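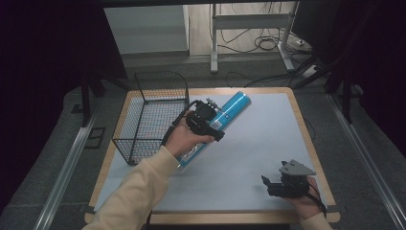
*Blue can and wire basket, bench table.*

28/01/2026 – Grustdale café fit-out, counter and lighting

Tuulikki rang first thing. The client has now settled on the long counter facing the canal path and dropped the second hatch, so drawing 7 is dead and we go back to the December layout with the till at the door end. I have marked up the old print and pinned it by the saw.

Counter top: ash, oiled, two boards joined. Osevance quoted 1114 for the pair, delivered, planed both sides. Grudora were cheaper but want 500 up front and can't say when. Going with Osevance unless Effie objects.

Height is still a problem. The walkers' side wants to be low enough for someone in a wheelchair to order without reaching up, and the coffee machine side wants to be at normal standing height. Effie suggests a drop section next to the till with knee space under it. I think she's right, but it eats the cake cabinet. Tuulikki to ask whether the cabinet can go on the back wall.

Pendant lights: bent the first trial ring out of flat steel after lunch. It sprang back more than I allowed for and came out egg-shaped. Second one used the smaller former and closed up properly. Tacked it, left it to cool, checked it on the flat plate and there's a slight twist at the join. Will pass once it's hung, but I want the rest better. Note for whoever does the next batch: clamp both ends before tacking.

Finish for the rings not agreed. Client said "something like old brass" on the phone and "black" in the email. Need it in writing before anything goes to Frimpong for coating, their turnaround is slow and they won't redo colours free.

Outside seating: nothing done. Still waiting to hear if we're allowed to fix benches to the paving or if they have to be freestanding and brought in at night. If they come in at night, where do they go? No store on the plan.

To do:

- order ash (me)
- cake cabinet question (Tuulikki)
- redraw drop section, show knee space (Effie)
- more flat steel, we're down to offcuts
- vans both booked Friday, sort out who moves theirs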